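3.2 How households store clothes between seasons

We were delighted by how much people had to say about the clothes they were not wearing. The diary sheets asked only one short question on storage, placed near the end, and we expected one-word replies. What came back were stories, sketches of closets and, in a few cases, full lists of what was kept under which bed. Across the 600 households in Zondberg and Plavbridge we logged 2198 separate storage spots, from attic trunks to the back seat of a car.

We sorted the spots into three groups: fixed furniture, closed containers bought for storage, and carriers, meaning anything first made to bring goods home from a store. The third group was the great surprise of the study. Earlier work on clothing reuse (Cárdenas, Section 2.1) treats the shopping bag as part of the trip and leaves it at the front door. In our diaries the bag goes on working for years. It holds winter sweaters in June, baby clothes waiting for a cousin, and mending that never quite gets done.

Woven bags came up far more often than paper or thin plastic ones. Diary keepers liked that they stand up when full, and several wrote that they could pick out the right bag from across a room by its color alone. Folding mattered too - people who folded before packing were much more likely to know what lay at the bottom.

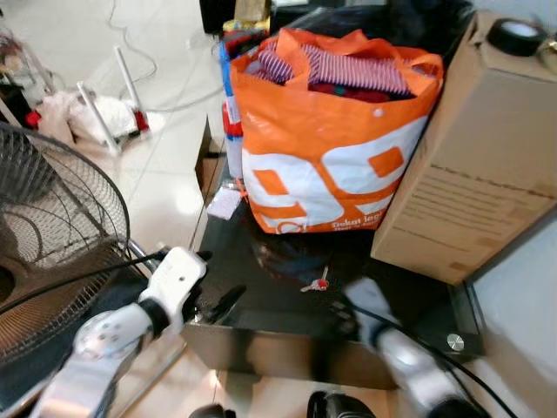 Figure 4. Folded textiles in a woven carrier, with a striped garment on top and dark red cloth beneath.

The top layer deserves a closer look. In the follow-up visits we asked 200 diary keepers to tell us what was in each bag before opening it. They nearly always named the top item first, and many used it as the name of the whole bag ("the stripes bag," "the one with the towel"). We find this charming, and also useful: it suggests that a household index of stored clothes already exists, held in memory and keyed to whatever was packed last. When the top item was taken out and worn, the name often stayed behind, and that is when things got lost.

Only 21 households used written labels of any kind. Most of these were in Plavbridge, where apartments are smaller and bags are stacked two deep. We return to stacking in Section 3.4, together with the Jolov pilot, where diaries were kept from February onward and caught the spring changeover as it happened.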